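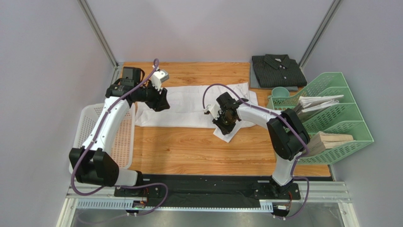 Cable routing is the job most people leave until last on a two-arm table, and it is the one that causes the most stoppages. These notes cover how we run the wrist cables on the Falholm bench, from the gripper back to the board by the base. Both arms use purple cable, which is easy to spot against white arm segments and black joints when you are checking for a snag. Each cable rises in an arc above the wrist, follows the arm back and comes down to the base. The arc is the part to get right. Too small and it pulls tight when the wrist turns, too big and it drops onto the work, especially with cloth on the table.

## What you need

- Two made-up wrist cables, 1,407 mm each
- Soft hook-and-loop ties, 10 per arm
- A strip of masking tape and a pen
- Side cutters
- A small screwdriver for the board terminals

We buy the cable from Vimach by the reel. Any flexible cable of the same thickness will do, but don't use the stiff sort sold for fixed wiring. It cracks near the wrist.

## Before you start

Turn off the power at the wall and wait for the joints to go slack. Support each arm with one hand as it drops. Lower it to the table yourself and clear anything breakable out of the way first.

## Running the cable

1. Plug in at the wrist end. Push the connector until it clicks, then tug it lightly.
2. Measure 188 mm of cable from the connector and mark it with tape. This length makes the arc.
3. Tie the cable to the arm at the tape mark. Leave the tie loose enough to slide a fingernail under.
4. Lift the arm by hand to its full reach and turn the wrist both ways to its stops. If the arc goes flat at any point, move the tie down a little and try again.
5. Work back along the arm, putting ties on the straight parts only. Leave the joints clear.
6. Leave a slack loop at the shoulder. Ours is 194 mm from tie to tie, measured along the cable with the arm folded.
7. Bring the cable down to the base and plug it into the board. Lay any spare in the tray under the rail.

Do the second arm the same way, then bring both grippers to the middle of the table. The two arcs should pass without catching. If they touch, lean one outwards by turning its first tie a quarter turn.

## Checking it

Put the power back on and run a slow move, with one hand on the stop button. We use the Cuketti test routine at its lowest speed and fold a towel with it, as folding takes the wrists close together and low down.

Listen as well as look. A cable dragging over a joint housing makes a dry scraping sound before it leaves a mark.

## Common faults

**Camera picture drops out when the wrist turns.** The arc is too short, or the connector isn't fully home. Check the connector first.

**Arm stops partway through a lift.** Look at the shoulder loop. On the Ross bench this was a tie put on across the joint — cutting it off cured the fault.

**Cable catches the cloth.** The arc has slipped. Reset the first tie to the tape mark.

Check the ties every Wednesday if the bench is in regular use, and replace any that have gone fluffy.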